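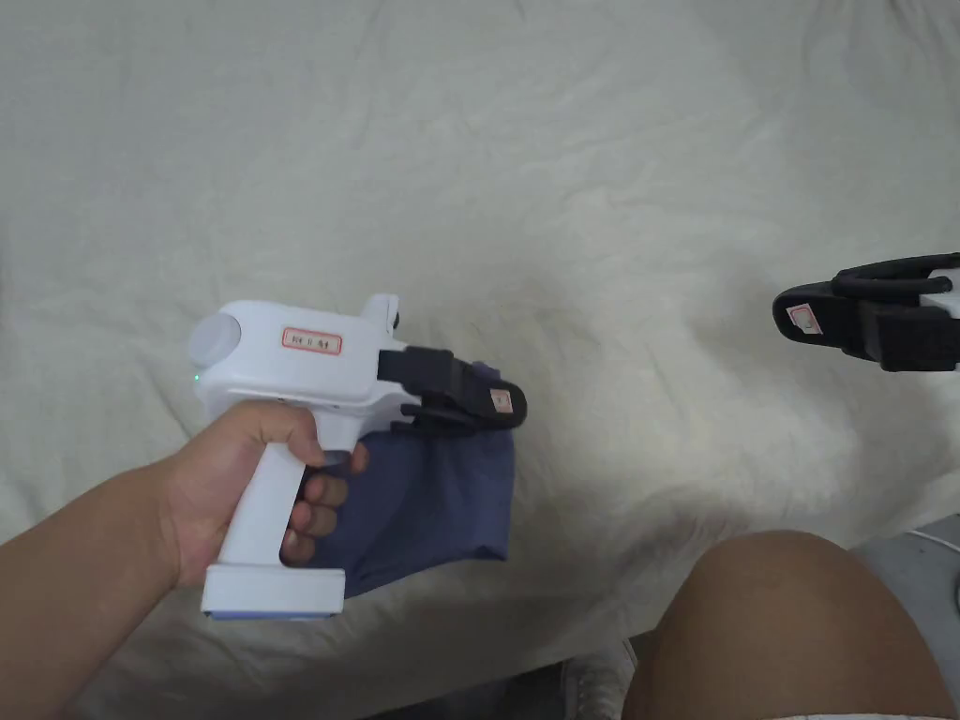
有读者在上个月那篇开箱底下留言，说硬的东西谁家夹爪都能拿，杯子、盒子、积木演示起来都好看，他想知道的是换成衣服会怎么样，薄布夹不夹得住，抓起来以后滑不滑，一件一件叠下来手酸不酸，数据最后能用多少。

这几个问题开箱的时候我都答不了，所以一直没回。现在Stemska的Plundik双手套件用了25天，大部分时间都在弄衣服和床单，可以写一点了。

先交代一下背景。我们要给双臂机器人攒叠衣服的示范数据，机器人本身还在调，等不了，所以先用手持的采。之前用过Chauhan的单手款，也试过遥操作，遥操作叠一件上衣要花的时间太长，人也烦。后来从Trivenbridge订了这套Plundik，含税3158元，双手各一只，自己付的钱，没有谁赞助，也没有折扣码可以给大家。

箱子里有什么

左右手夹爪各一只，充电线，一块标定板，一张快速上手的折页，外加一小包备用螺丝。没有收纳箱，泡沫内衬倒是挺厚，我们现在就拿原包装当箱子用。说明书要去网站上下载，中文版的章节编号和英文版对不上，查故障代码的时候建议直接看英文版。

做工在这个价位算过得去。白色外壳是光滑略带反光的塑料，合模线摸得到，不刮手。手指是黑色的哑光塑料，棱角比较多，一层一层的。我收到的左手那只，手指根部有一点点旷量，闭合以后就感觉不出来，问了客服，说在公差范围内。右手那只没有。

握持和重量

手枪式握把，这一点我比较喜欢。Chauhan那只是直筒的，像握手电筒，往下够东西时手腕要折过去，做久了手腕外侧疼。Plundik的握把往后下方斜，夹爪平着朝前的时候手腕基本是直的，在床面上做动作很自然。

问题在于头重。机身都在手的上方，手指又伸在前面，平举的时候虎口在吃力。拿起来试两下觉得很轻，连续叠半个小时，大鱼际开始发酸。我手偏小，同事手大一些，他的感受比我好。握把没有尺寸可选，也没有可以加厚的套子，我自己缠了两圈网球拍用的吸汗带，摘下来又缠上去，现在还是缠着用。

握把底下有一块又宽又平的底座，比握把宽出不少。我一开始嫌它碍事，后来发现两个情况要分开说。站着在桌子上干活，几乎感觉不到它。坐在床边，或者蹲着，手放低，底座就容易蹭到床单，蹭到之后会把布带歪一点。叠小件的时候这个影响很明显，毛巾刚摆平，手一低，边就皱了。解决办法是把手抬高一点，让手指往下斜着去够。习惯以后好多了，但新来的人上手时还是会犯。

夹布的表现

按布料分开说。

牛仔布和厚棉布最省心。布有厚度，手指合上就是合上了，提起来抖一下也不掉。唯一要注意的是别夹在双层缝边上，那里太厚，手指合不严，一拉就往外溜。

针织的裤子、长袖，夹是好夹的，麻烦在于夹住的那一头会鼓起来一团。布软，手指往里一收，周围的料子就堆在一起，放下去的时候这一团会留在原处，需要另一只手去压平。我们的做法是夹的时候少夹一点，只咬住边，不要往里送。但少夹又容易滑，中间的分寸要练。

薄的衬衫料子和里布，我给不及格。手指内侧的摩擦力不够，平铺在床单上的薄布，爪尖下去经常把底下的床单一起夹起来。这个毛病Chauhan也有，我怀疑所有这类平行开合的手指都有。Trivenbridge的店里另外卖一种带软垫的指尖，我还没买，评论里有人说好用，有人说垫子会掉。

床单本身也试了。整张床单两个人对着叠没有问题，一个人双手叠就要不停换手，换手的瞬间布会往下坠，数据里这一段很乱，后期基本都剪掉了。

扳机的手感偏软，行程中段有一小段没什么反馈，不看手指的话不太清楚现在合到哪里了。做硬物的时候这个不重要，夹到东西手上自然有感觉。做布的时候，布太软，夹住没夹住手上分不出来，要用眼睛看。如果厂家以后出新版，我最希望改的就是这里。
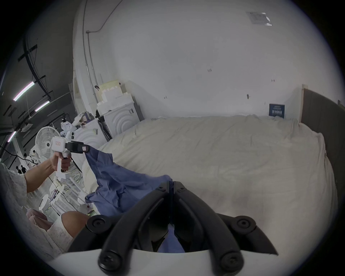
图2 双手配合，一件蓝色衣物，两只夹爪各夹一处

双手配合

套件卖的就是双手，这部分多写几句。

两只夹爪之间的时间同步是自动的，开机以后等指示灯变绿就可以开始。灯很小，在机身后部偏下的位置，从上往下看的时候会被自己的手和机身挡住，我经常要把手翻过来确认一下。要是装在顶上就方便了。

同步的精度我没有专业设备去测，只用土办法看过：两只爪子互相碰一下，看两边画面里接触发生在哪一帧。我们碰过9次，有一次对不上，其余都对得上。对不上的那次是刚开机就录的，后来我们规定绿灯以后再停几秒才开始，没有再出现过。

空间上的相对位置就没有这么好了。两只爪子离得近的时候，轨迹很稳。一只伸到远端去拉衣角，另一只按着不动，按着的那只会慢慢漂，漂得不多，但叠衣服恰好对这个敏感，对边的时候差一点就歪了。官方文档里建议环境里多放一些有纹理的东西，视野里不要大面积纯色。我们的床单是米白色的，墙也是白的，正好是最差的情况。后来在床头靠墙立了一本深蓝色封面的书，又在别处放了些花的东西，漂移有改善。我没有做严格对比，只能说回看轨迹的时候报警少了。

鱼眼镜头的视野很宽，这是优点也是麻烦。优点是两只爪子分得很开时，多数时候彼此还能看见。麻烦是房间里的东西几乎都会进画面，后面走过去的人、风扇、堆的杂物，全都在里面。如果你们的数据要给外面的人看，最好事先收拾一下，或者拉一道帘子。我们没有拉，后期要打码，很费时间。

床的高度也有讲究。床比桌子低，坐着弄，自己的膝盖会经常进到视野下面，偶尔挡住爪子。我试过跪在地上、坐矮凳、站着弯腰，坐矮凳相对舒服，手也稳，但腿没地方放。有条件的话把床垫垫高一层。

续航和发热

满电连续录制，我量到的是96分钟，两只几乎同时没电。标称比这个长，标称是不带录像的，这一点在商品页里写得很小，购买前留意。

充电比较慢，一上午用完，中午充，下午开工时还没满。电池不能拆换，所以要么买两套，要么就安排好休息。我们现在的节奏是录一阵停一阵，停的时候插上，顺便整理数据。充电的时候也能用，不过线拖在床上，会被布缠住，叠一件要理一次线，最后还是放弃了。

说到线，地上要准备一个孔位够多的插排。两只爪子加上电脑，再加标定时要用的灯，一个普通插排很容易就插满。

发热主要在机身后半截，握把不热。天热的时候后半截摸上去是温的，没有烫过手，也没有因为过热停过机。

软件

配套软件只有Windows版。安装没遇到困难，第一次连接要升级固件，两只分别升，中途不能断，升左手的时候失败了一次，重来就好了。

录制界面很简单，开始、停止、作废，三个键。我很喜欢作废键，叠坏了按一下，这一段就单独归到一个文件夹里，不用事后去找。分段命名可以设模板，比如布料、件号、操作人的编号，录完自动带上。

回放就比较简陋。只能看一只爪子的画面，想看两只要开两个窗口，拖进度条还不联动。导出的格式倒是老老实实，轨迹、开合角度和视频都有时间戳，我们写了一个小脚本转成自己要的格式，一个下午就写完了。文档里字段名有两处和实际不一致，开合角度那一项的单位写的是度，导出来其实是弧度，注意一下。

没有强制联网，也没有要求注册账号，断网能用。对我们来说这条很重要。

数据能用多少

回到那条留言里问的。我们的标准比较粗：轨迹没有断，双手没有丢同步，衣服叠完是方的，就算可用。按这个标准，厚布的可用比例最高，针织的要低一截，薄料子的那批我基本没留。具体比例我不想写出来，因为和操作的人关系太大，同一天同一筐衣服，熟手和新手差得很多，写一个数字反而误导人。

废掉的里面，原因排在最前面的是人，叠歪了，或者忘了先看灯。然后是爪尖带起床单。轨迹漂移排在后面。设备本身死机的情况遇到过，都是右手那只，拔线重启能好，没有丢过已经存下来的文件。

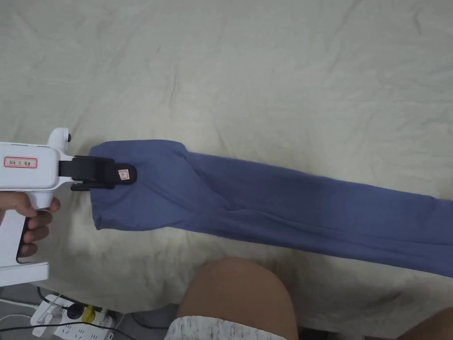
图3 右手夹住蓝灰色衣物的一端，夹口处布料鼓起

几个操作上的小习惯，写给已经买了的人。

长条形的部分，比如裤腿和袖子，从端头夹，慢慢往回带。夹中间去提，两头都会垂下来，放下去以后形状不好控制。

拖的时候手放低，让布贴着床单走，不要提得太高。提高了，落下来会自己折一道。不过放低的时候要记得前面说的底座。

起手之前先把床单抹平。床单上的褶子会让爪尖高低不一，夹起床单的情况很多是这么来的。我们后来用夹子把床单四角固定在床垫上，好了不少，只是夹子偶尔会勾到衣服。

录之前先空夹一次，完整开合，软件会拿这个做零点。折页上没写，是客服告诉我的。不做的话开合角度会有偏差，我们头几天的数据因此要整体修正。

手指根部的螺丝每周看一下。左手那只松过一次，拧紧以后前面说的旷量也小了一点。

和Chauhan单手款比

Chauhan便宜，轻，扳机反馈明显更好，夹住没夹住手上就知道。只做单手任务，比如捡东西、放东西、开抽屉，我现在还是会拿它。它的问题是两只一起用的时候没有硬件同步，得自己后期对时间，对一天数据要花掉半天。

Plundik重，手感一般，但是同步和分段这两件事它帮你做了。叠衣服一定要双手，所以我们的主力换成了它。两家的手指不能互换，孔距不一样，我试过。

售后

通过Trivenbridge的工单系统联系，用英文写回得比较快，中文的要等一等。一共发过几次，每次都有人答，答得也具体，没有让我反复重装软件。左手旷量的事他们提出可以寄回去检查，来回运费要自己出，我没有寄。保修写的是到今年12月，从发货那天算起，不从签收算，这一点不太大方。

备用件方面，手指和螺丝单独有卖，外壳没有。顶上的摄像头模块坏了要整只返厂。

值不值得买

主要做布料、需要双手、又不想自己折腾同步的，可以买，买的时候把软垫指尖一起考虑进去，省一次运费。主要做硬物的没有必要花这个钱。做很薄的料子，或者内衣、丝巾一类的，先借一套试，或者等等看别人的反馈。手小的人最好能先握一下实物。

我给它的评价是中上。能稳定干活，小毛病多，大毛病目前没碰到。

2020年6月13日补充：有人问能不能接在Chauhan的录制软件里用，不能，协议不通。还有人问床单换成深色会不会好一点，我们换过一张带格子的，漂移报警确实更少，可是格子在画面里和部分衣服混在一起，标注的人抱怨看不清边，又换回了米白的。软垫指尖已经下单，到货以后用同一批薄衬衫再试，结果写在这一篇后面。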